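Kaltholm Hand Tool — for canteens and staff kitchens

Teaching tool, one-handed. Your kitchen staff hold it and do the job the way they always do it, and the arm on the counter learns from that. No code, no screen to poke at with greasy fingers.

Weight 475 g. Soft pads, swap them when worn. Wipe down only, do not put it through the dishwasher please. Charge lasts almost 7 hours.

What changes for the staff: less carrying and stacking, more time at the hatch. At Etim the kitchen team recorded their own jobs over 5 shifts in June — plates, racks, clearing up after breakfast. Uchenna Tamuno runs that kitchen and kept everyone on the same hours. The rota did change, early start is now shared out and the late clear-down is one person plus the arm. Some liked that, one or two didnt.

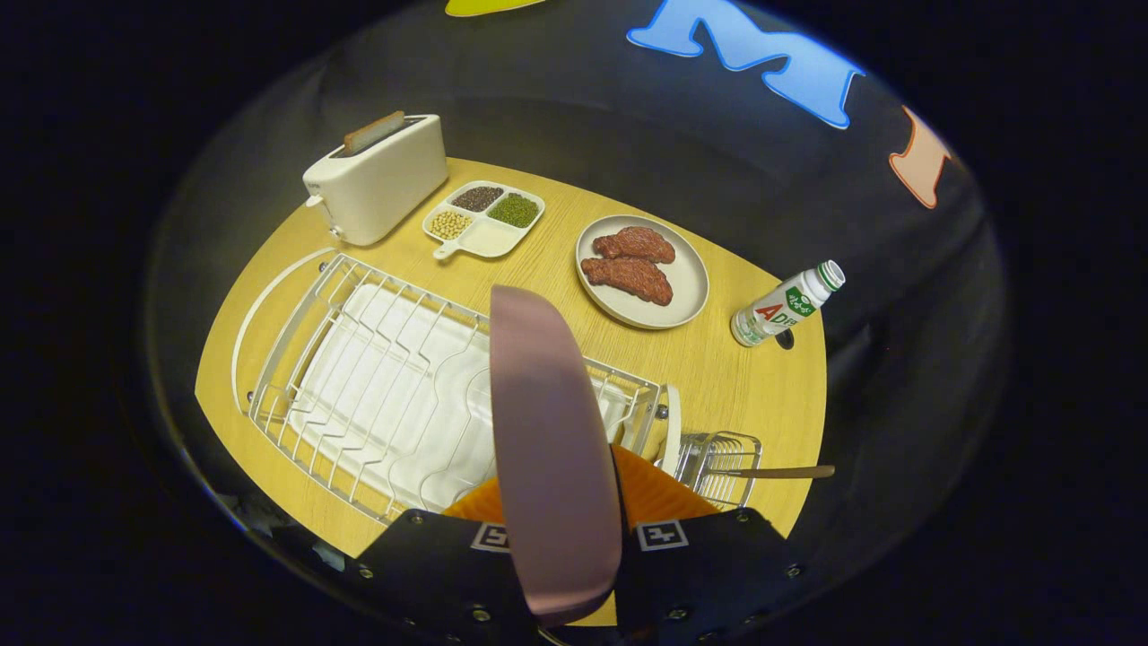

Do staff need training before they can use it?

Most people pick it up in 30 minutes. Go slower than feels natural, close the fingers fully before lifting, and let go only when the plate is standing by itself. Shahab Mousavi does the first visit and stays for the whole shift.

In the box: hand tool, charger, spare pads, printed card with the dos and donts. Wall hook sold seperately. Arm not included, works with Prurnov arms only for now.

Lead time is longer for orders outside the UK, ask first. Returns within 30 days if the pads are unused.

Prices and site visits: Oluwatosin Uzor, sales desk. Repairs go to Margus Jankauskaitė, put the serial number in the subject line.

Page updated 24 February 2026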